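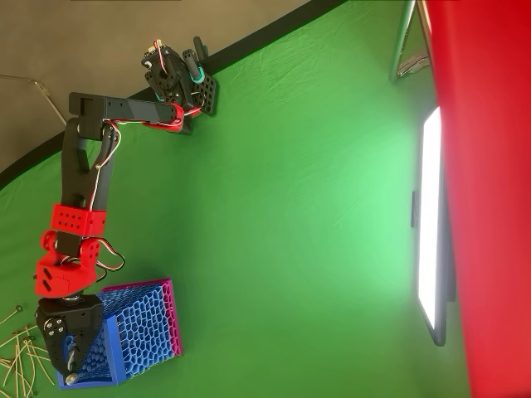 Honeycomb boxes for small parts – keep printing them or go back to solid walls?

Sorkamport Makers Board > Storage and Organizing

lattice_lou
Posted in January, 7:40 pm

I've been printing open boxes with honeycomb walls for the shelf over my bench. The one I use most is blue and magenta, no lid, with an irregular hexagon lattice so the holes are not all the same size. It holds cable ties, clips and tape rolls. I want to do the rest of the shelf the same way before I run out of filament, but my brother-in-law says I'm wasting time and should print solid bins.

Questions for people who have lived with these for a while:

Do the walls hold up if you pick the box up by one side?
Is it worth doing a solid floor and lattice walls, or lattice all over?
What do you do about dust?

benchmoth
Reply

I have a shelf of them. Walls are fine if you give them enough thickness and print a solid rim around the top. Mine without a rim started to bow in after a summer in the garage. The ones with a rim are still straight.

Solid floor, always. Lattice floor means screws in the shelf liner.

gray_pegboard
Reply

I'll be the one who agrees with the brother-in-law. I printed honeycomb bins for a whole cabinet and replaced them with plain ones last spring. Anything smaller than the holes works its way out or gets wedged in the wall. I was picking zip tie ends out of hexagons with tweezers. A plain box you can wipe with a rag. A honeycomb box you need a toothbrush.

They look good on the day you print them, I'll give you that.

lattice_lou
Reply

Tape rolls and clips are not going to fit through the holes, so that part doesn't bother me. I wouldn't put screws in one.

R. Lindholm
Reply

I run the shared storage room at Dindow and we have both kinds on the same shelves, so I can compare them a little.

The lattice boxes get used for things people need to see: spools of ribbon, glue sticks, gloves, chargers. Nobody has to pull the box out to check what is in it. The solid ones get labels and hold hardware. When we had only solid bins the labels were wrong half the time and people opened everything.

On lifting by one side – yes, people do it constantly no matter what you tell them. The corners are where ours fail. If the wall pattern runs right through the corner you get thin bits exactly where the bending is. I leave a plain strip up each corner now and have not had one break since.

Ronja Lindholm

gray_pegboard
Reply

So the fix for a honeycomb box is a solid rim, a solid floor and solid corners. At some point you are printing a solid box with decorations.

benchmoth
Reply

It still uses less filament.

gray_pegboard
Reply

Does it? Slice both and look. The plain wall goes down in one long pass. The lattice stops and starts all the way up, and every start leaves a string. My last lattice bin took 11 hours. The plain one the same size was done before dinner.

filament_aunt
Reply

Depends entirely on how you model it. If the box is drawn with holes through a thick wall, yes, slow and stringy. If you let the infill make the pattern and turn off the outer walls, it goes quickly, but then you get a regular pattern and it's weaker. An irregular one like Lou is talking about has to be modeled.

Strings come off with a heat gun on low. Keep it moving.

lattice_lou
Reply

Mine was modeled. I took a pattern file from the Halvorsen library and wrapped it around a box. It was slow, but I print at night so I don't much care. Cleanup was a few minutes with a craft knife.

The two colors were not planned around anything, I had both and they looked nice together.

benchmoth
Reply

Two colors is a good way to sort, by the way. I do one color per drawer and stopped labeling.

tomato_shelf
Reply

Coming at this from the kitchen side. I use honeycomb boxes for garlic, onions and shallots because of the airflow. I had them in a ceramic bowl before and the bottom ones always went soft. For the pantry I would never go back to solid. For the workshop I have no opinion.

Line the bottom with paper, the skins get everywhere.

gray_pegboard
Reply

OK, onions I will accept.

urkine_dan
Reply

For dust: I live on a dirt road outside Urkine and everything in my shop gets a coat of it. Open boxes fill up whether the walls have holes or not. What helped was putting a strip of felt along the front of the shelf, hanging down over the boxes. Looks a bit odd. Works.

For washing, take the box outside and use a hose. A lattice one dries faster than a solid one because the water has somewhere to go. Don't put PLA in the dishwasher. I have a very short, wide box now.

R. Lindholm
Reply

Seconding the dishwasher warning. We lost several that way.

Lou, one more thing if you are doing a whole shelf. Set the width so two boxes fit side by side with a finger gap between them. Our shelf is 600 mm and I made the boxes fill it exactly, and now they have to be dragged out by the front wall, so the front wall is the one that wears.

lattice_lou
Reply

Good point, I had them filling the shelf too. I'll take some off the width.

Plan for now: solid floor, rim, plain corners, lattice on the sides. Hardware stays in the old plastic drawers.

filament_aunt
Reply

Round the inside edge of the floor while you're in there. Clips are miserable to get out of a square corner.

gray_pegboard
Reply

Print one plain one alongside and see which you reach for in a month. That's how I ended up switching.

lattice_lou
Reply

Fair enough, I'll do one plain in the magenta. Does anyone have the Halvorsen pattern in a version with smaller cells toward the bottom? The one I have is the same mix all the way up.

benchmoth
Reply

I have one, it's page 59 of the pattern thread. The file is in inches for some reason, so scale it before you slice.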